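4. Setting Up Your Outfit Queue

By now you have a Cusum account, a password you will forget by March, and at least one photo of yourself in a mirror. This section covers getting your outfit posts into the queue and out the other side with the shop links still attached.

4.1 Before you start

Have these within reach:

- Your outfit photos, in the order you want readers to see them
- Your affiliate code (Account > Partners > My Code)
- The name, size and color of every item you plan to tag
- A drink

Note: If a piece was sent to you free, tick Gifted on the item card as you go. Readers forgive a lot, including culottes. They don't forgive finding out later.

4.2 Create the post

1. Open the Queue tab and select New Outfit.

2. Give the outfit a working title. Readers won't see it, so "brown skirt again" is fine. If you leave the field blank, Cusum will name the post Untitled and will go on naming posts Untitled until you have 40 of them and no idea which one has the boots.

3. Drag your photos into the tray. The first one becomes the cover. To change the cover, drag another photo to the far left and wait for the pink border.

4. Select Save Draft. The program does save on its own, every 3 minutes, and has an uncanny sense of when you wrote your best paragraph two minutes ago.

4.3 Tag your items

1. Select a photo, then select Add Tag.

2. Tap the garment. A dot appears. Drag the dot until it sits on the item itself. A dot on your elbow will sell nobody an elbow.

3. Type the shop name in the Shop field. If the shop is in our directory, it fills in after a few letters. Albers and Uva are both listed, along with 406 others. If yours is missing, choose Add Manually and paste the full web address of the item.

4. Enter the size you are wearing. If you sized up, say so in the Fit Notes box. "Runs small" helps people. "Runs small, like my patience" also helps people, and we have stopped editing it out.

5. Repeat for every item. Shoes count. So does the belt.

Caution: Don't tag an item with a link to something similar unless you switch on the Similar Item label. A reader who wanted your exact cardigan and got its cousin will write to you, and then she will write to us.

4.4 Attach your affiliate code

1. Select all tags (Ctrl+A, or Cmd+A on a Mac).

2. Choose Apply Code and paste your code once. Pasting it twice doesn't double your commission. It breaks the link.

3. Select Test Links. Green means the link works. Yellow means the item is out of stock. Red means the page has gone, usually the day after you said it was a wardrobe staple.

Note: Discount codes are separate. They belong in the Reader Offer box at the foot of the post, with an end date. Murali Varma on the help desk once traced 2,827 clicks on a single expired code, and he would like the end date filled in, please.

4.5 Schedule it

1. Choose Schedule and pick a slot. New accounts default to 7:00 a.m. in your own time zone.

2. Check that the time zone shown is in fact your own. Cusum guesses it at sign-up, and if you joined from an airport you may be blogging on airport time.

3. Select Confirm. The post moves to Upcoming and the title turns gray.

To pull a post back, open Upcoming and choose Return to Draft. You can do this up to one minute before it goes live. After that the button changes to Unpublish, and your email subscribers already have it.
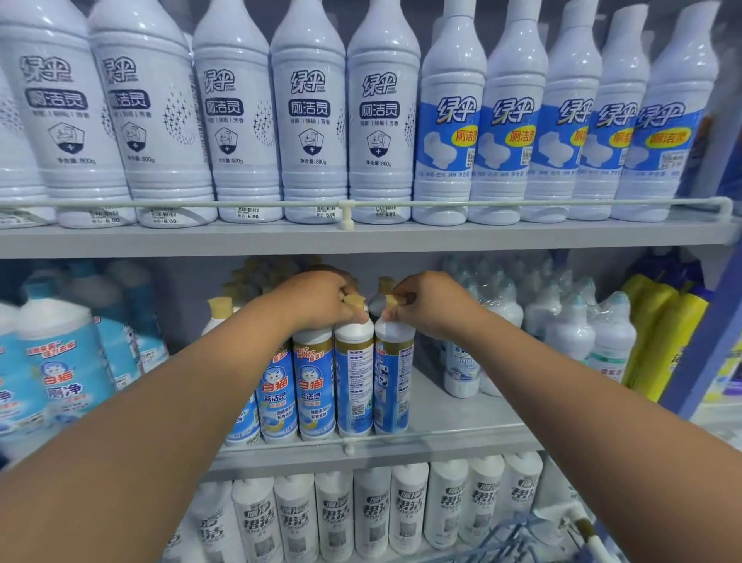
Cusum Blogger Support Team, Curusstead Office

4.6 If something looks wrong

The cover photo is sideways. Open the photo, select Rotate, and save. If it turns back, remove it from the tray and upload it again.

The tags have drifted. Cropping a photo after tagging moves the dots. Crop first, tag second.

A tag shows the wrong price. Prices refresh overnight. Select Refresh Price on the item card if you can't wait, or switch prices off under Display.

The post went out without links. Your code was saved but never applied. Go back to 4.4, step 2, then select Update Live Post. Subscribers won't get a second email.

Section 5 covers lookbooks, which use the same tags and a different button.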